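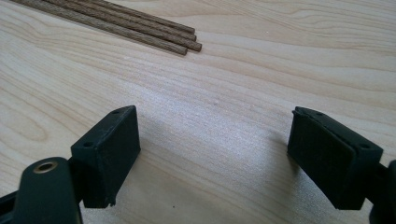

Wooden dowels and gripper fingers on the tabletop.

Equipment Planner, Handling Tools (part-time, fixed term)
Kemeys workshop
Posted 1 February 2021

Hi, I'm Mared Kneath, and I look after the handling group at Fimell. I'm hiring one person to help me work out what we should buy next, what we should fix, and what we should stop spending money on. If you like spreadsheets and you also like getting your hands on the hardware, please keep reading!

A bit about the work. We use hand-held grippers to record people picking up, sorting and placing ordinary things, dowels included, and the recordings go to the folks who train our robot arms. The project is called Clondotik. It has grown faster than my purchasing has, and right now the equipment plan is a spreadsheet with too many tabs and a pile of sticky notes on my monitor. I'd love to hand that over to someone who enjoys this kind of thing.

What you'd be doing

Mostly you'd be building next year's equipment budget with me. That means going through what we own, talking to the people who use it every day, and figuring out how long a set of finger pads lasts before the edges chip or the soft facing needs replacing. We print some parts ourselves and order others from Pralik, and I have never had a proper side-by-side of what each route costs once you add in labor and waiting time. I want that comparison before we order anything big.

You'd also get quotes — from at least 3 suppliers for anything over $3000 — and keep track of lead times, spares and small hardware (screws, bushings, all the little stuff that holds up a whole afternoon when the drawer is empty). There's a decision coming up about whether to add a fixed arm at Kemeys or put the same money into more hand-held sets. I go back and forth on it. You'd write the case for each, and I'd like you to have an opinion.

Then there's the fun bit, which is spending time at the tables. I'd ask you to run a few sessions yourself so you know what a worn pad feels like when you're trying to pick up something thin.

Who I'm looking for

Someone who has bought equipment for a lab, a shop, a school or a small factory and can tell me about an order that went wrong. You don't need a robotics background or a degree. You should be comfortable calling a supplier back for the second time in a week, and able to write a page that our finance people can read without calling me. Experience with 3D printed parts would be great, but I can teach you that.

The practical details

It's 60 hours a month at $42 an hour, and the contract runs through the end of August. You can do the desk work from home, but I'd need you at Kemeys for the table sessions and the inventory. The building has step-free access and the tables are adjustable, so let me know what setup works for you.

How to apply

Send me a resume and a short note about something you bought for work that you'd buy again — and something you wouldn't. Skip the formal cover letter. Put "Clondotik planner" in the subject line and address it to Mared at the Fimell hiring inbox. I read everything myself and I'll write back either way. Questions before you apply are welcome at the same address.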